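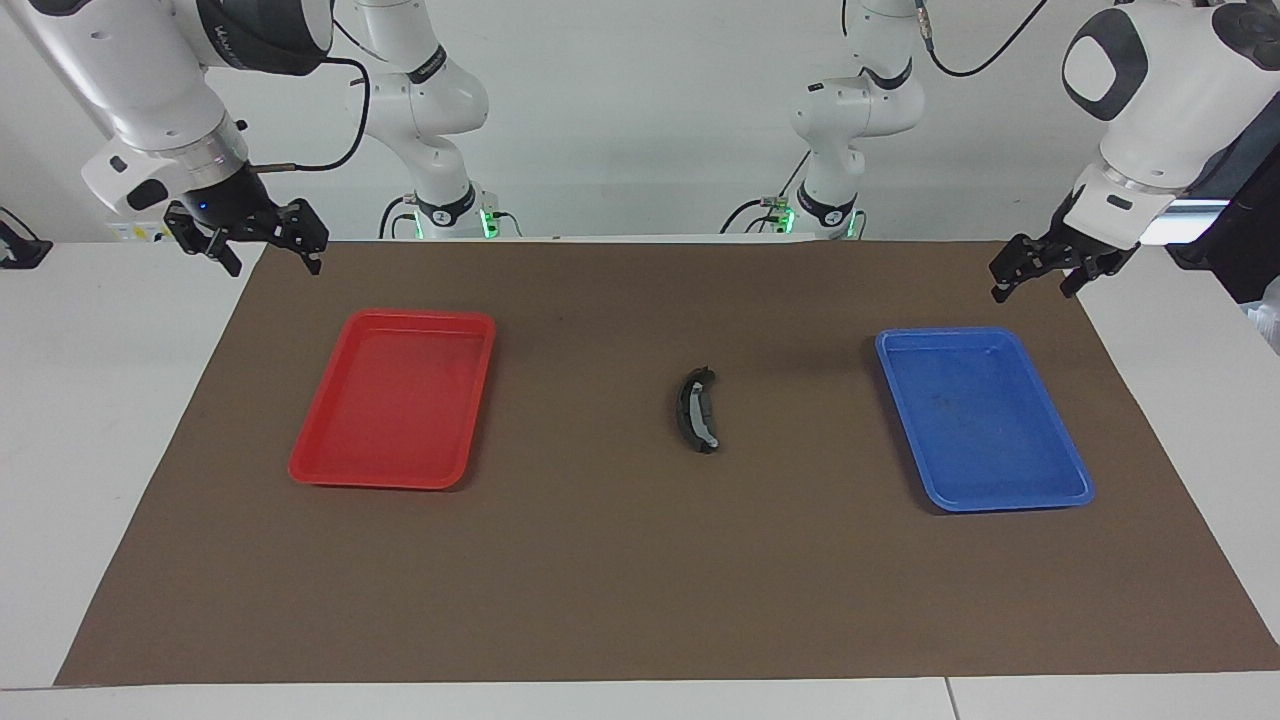
Photo: Zedano

I've been meaning to write about trays for weeks, so pour yourself a coffee. Back in March I finally gave in and bought a few of the shallow plastic kind (562 Jokby points, which I'd been hoarding forever!) and they have changed how I sort the odds and ends that pile up at my place. Red is for things that need fixing or finding a home, blue is for things that are fine where they are.

I like a plain brown covering under them, too. On a bare white table my eye wanders all over, and small black bits look like crumbs until you pick one up.
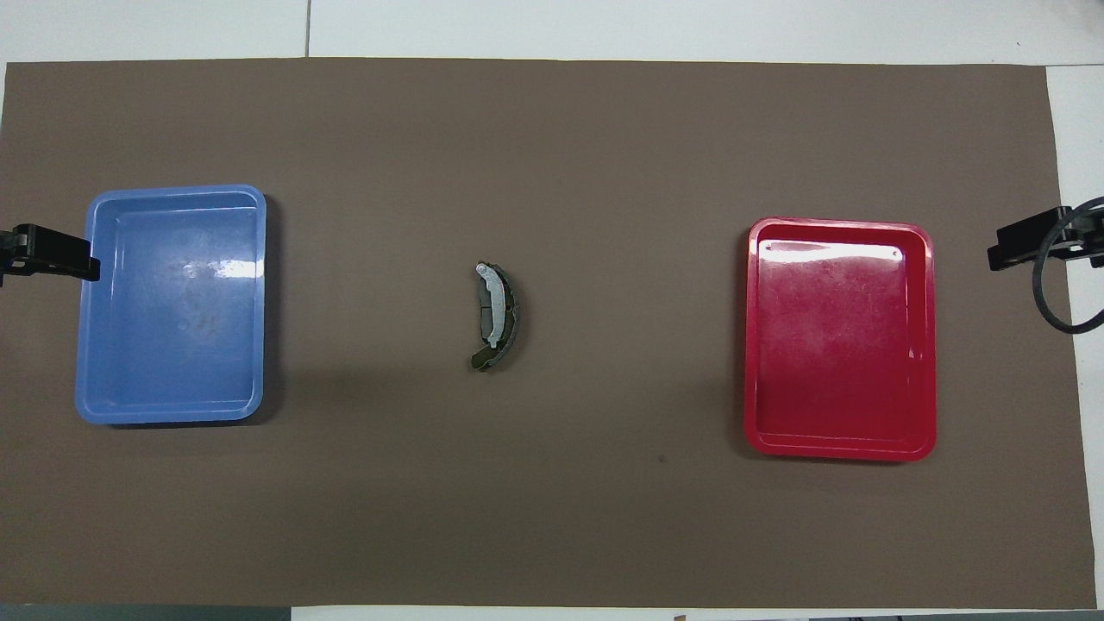
The rim matters more than I expected, by the way. Mine is low enough to reach over, but screws don't go skating off onto the floor (my old Sillivau dish was terrible for that). I give myself 40 minutes on a Monday evening, radio on, and whatever is still in the red one goes on the shelf until next week.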